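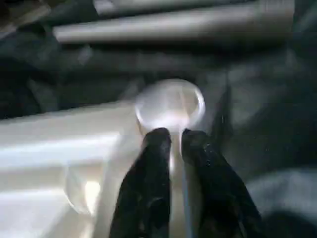
Our project studied how parents choose a board game as a holiday gift for a child when they can see only the closed box and a short text. We became interested in this question in December, when one of us had to buy a game for a cousin and came home with the wrong one. Many gifts are simple to judge by eye. A clear cup lets the buyer look straight into it, and after that there is little left to ask. A boxed game keeps its contents hidden, so the buyer must trust the words on the lid, the age label and the advice of the shop.

Background

The shop in our study is Prastalow, a toy and game store on the main street of Drandmont. It prints a small gift guide every winter and puts it beside the door. Each game in the guide receives a paragraph of text, an age and a price. The owner told us that customers often carry the guide through the shop and point at it. She did not know which part of the paragraph they were reading, and she was glad that somebody wanted to find it out.

Method

We prepared a paper questionnaire and left 100 copies at the counter of Prastalow, with a closed box for the answers. We received 62 of them back. Yamuna Nambiar wrote the questions and I, Lorna Semple, entered the answers into the spreadsheet. We also wrote two descriptions of the same game, a cooperative game called Narkthorpe, in which the players bring sheep home before the snow. The first description explained the rules. The second one told how an evening with the game feels, who laughs and who must wait for his turn. Every parent received both texts and was asked which of them would help more in the choice.

Results

The larger part of the parents preferred the description of the evening. We had expected the opposite result, as we both like to know the rules before we buy. Several parents wrote in the margin that rules "all sound the same" to them. The parents who chose the rules text were often those who play games themselves, and they asked also for the playing time, which we had forgotten to include.

The age label was named many times as a problem. Parents of two children of different ages wanted one game for both of them, and the label gave them no help. One mother proposed that the guide should say from which age a child can play without an adult, and from which age with one. We think it is a good proposal and we have passed it on to the shop.

Difficulties

Question 4 was not clear. We asked "How do you choose?" and received such different answers that we could not compare them, so we left this question out. Ms. Venkataraman, our teacher, had warned us about it in the first draft. Also, all our parents were already inside a game shop, and people who buy gifts in the supermarket or on the internet could answer in another way.

What we would do next

We would like to repeat the questionnaire with a game for older children, and to give the two texts to separate groups of parents. The order of the texts was the same on every paper, and this should be changed too.

Submitted February 18, 2021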